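4.2 Tenants and the cost of switching

The usual claim is that tenants in Mansilla stay put because they are satisfied. We doubt it. Of the 2935 leases in the Ganarent records, 342 changed hands in the period studied, and the Fordale district accounts for far more of these than its size would suggest.
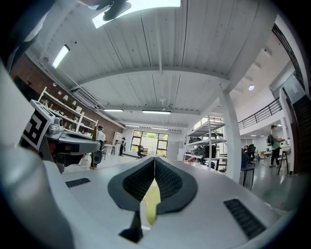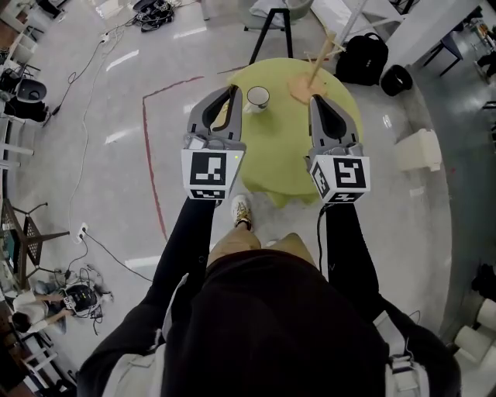
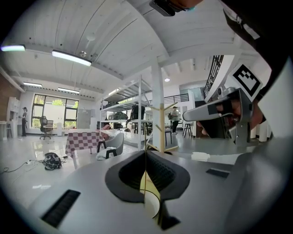 Figure 3. A bright yellow piece (first); a white mug on a lime-green tablecloth (second); a hand at upper right (third).

Does a low turnover rate show that tenants are content? It shows only that they did not move. A tenant facing a deposit of 400 and a 14-month minimum term may stay in a flat they dislike, and the records cannot tell the two cases apart.

The earlier Gakosgate survey did ask tenants why they stayed, but it offered "happy with my home" as the first choice and left out money altogether. We would not lean on its results. A better test would compare buildings with the same rents and different deposit rules — something the Ganarent data allow in Fordale, though only for the larger blocks.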